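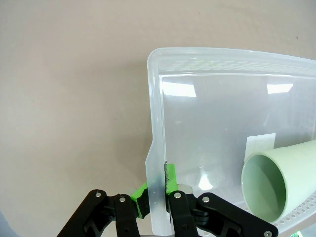

The returns room at Harms, out past the Liltdale exit, used to run on eleven people and a radio. Now it's seven, plus the arms. The shift lead has been there since before the Pusard contract and she talks fast, mostly walking. "People think it's the picking that's hard. It's the bins." Clear plastic, thin walls, light bouncing off everything. The green finger pads take the wall from both sides, one in, one out, and a cup lying in the bottom is tomorrow's problem. "Lifting I trust it with. Sorting the odds and ends, we still do."

On a good shift they clear 684 bins. Before April it was 468, and her back knew every one of them. "I'd go home and lie on the kitchen floor. My kids thought it was normal." She doesn't do that anymore. What she does instead is watch. Screens, alarms, a stop button. Boring? "Some nights, yeah. Your tired in a different way."

Four people moved over to packing. Same pay, she says, worse hours. One of them still won't talk to her at break. She brings this up twice without being asked.

Training was two afternoons with a guy from Ludodum, and a binder. The binder has over 400 pages. Has she read it? Laughs. "I read the part about jams."

And would she go back to how it was? Long pause, a forklift goes by. "The lifting, no. The radio, yes. Cant hear it now over the fans, so somebody took it home." Then an alarm goes at station two and she's off, still talking.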